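Marble-effect worktop, one year on - regrets?

skandow_sue
We paid 399 for ours in August and I'm already cross with it. Tea leaves a ring if you blink.
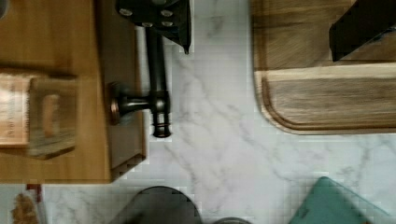 And the joins! Ours has a gap by the hob I could post a letter through.

PhongLy
Disagree. Mine's had two kids and a curry habit thrown at it and it wipes clean. Are you using bleach?
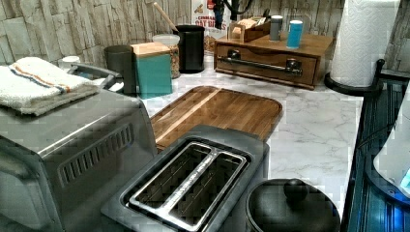 I only use washing-up liquid and a soft cloth - the sprays left mine cloudy.

skandow_sue
No bleach, ever. Fitter says it's "normal wear". Cheek.

karla_m
Real stone is worse, Phong. We were quoted 2759 and it still needed sealing.
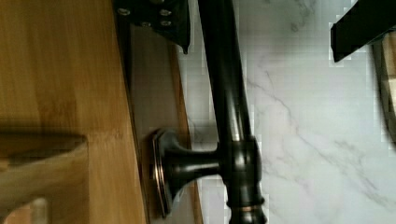

Dark metal against the white marble pattern

I do like dark fittings with it though, chrome shows every splash.

PhongLy
Sealing takes ten minutes, Karla, come on.

rigo89
Get oak and oil it. Sorted.

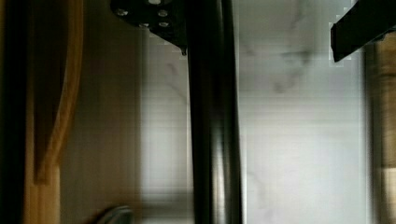 Black and glossy

skandow_sue
Not oiling anything, Rigo. Ringing the fitter again tomorrow.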